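Ratley guest house group takes on Skurkano bedding range

Cullari to supply quilted bedcovers to all 5 sites from May

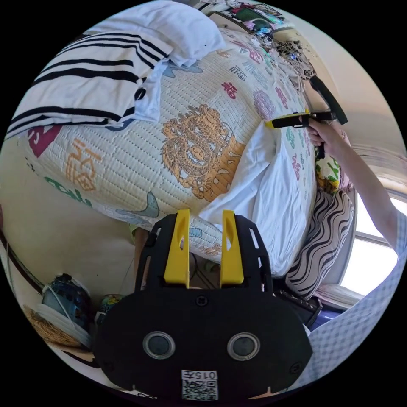
Guests at the Baird house had asked for lighter covers in the warmer months, the manager there said, and the old ones took too long to dry between stays.

Cullari will deliver 1090 bedcovers under the agreement, with the first 80 going to Baird. The remaining four houses will receive theirs over the summer.

The Skurkano range comes in 4 sizes and can be washed on site. Worn covers may be returned to Cullari for repair.

Room rates at the Ratley houses will stay the same.

Trade enquiries should be sent to the Cullari sales office, open until 4 pm.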